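Old Dell workstation, no CPU, no RAM. Worth filling or strip it?

mosavau
Picked up a Dell tower from an office clearance in May. Big metal thing, weighs as much as a dishwasher and has about the same charm. The listing said "complete." It is complete in the sense that a sandwich shop with no bread is complete. No processor, no heatsink, no memory. Do I feed it or part it out?

Tridach
Feed it. Used server memory is cheap and you've got eight slots to play with. Mine has run for 434 days without complaint, which is more than I can say for the people who use it.

nidix_
Strip it. By the time you've bought the chip, the cooler and the memory you could have bought one that turns on.

Tridach
nidix_ says this in every thread. He said it about a toaster.

nidix_
I was right about the toaster.

zamudio600
Before spending anything, get the socket cover off and look at the pins under a bright light. One bent pin and you own a very solid footstool. Also put in a new coin cell while you're there, they cost less than the argument you'll have with the clock later.

mosavau
Side panel's off. Leaving the cover on the socket until I find my good lamp.
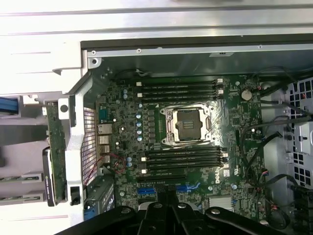
Do I have to fill all the memory slots for it to start?

zamudio600
One stick is usually enough for a first boot on these, as long as it's the right type and sits in the slot the service manual lists first. Add the others in matched sets once it gets through its self test.

nidix_
And the heatsink? Those are often a Dell part with its own screw spacing. Check the price before you fall in love.

mosavau
Checked the price. Have fallen slightly out of love.

Tridach
Buy the cooler used. I have 3 in a drawer, message me.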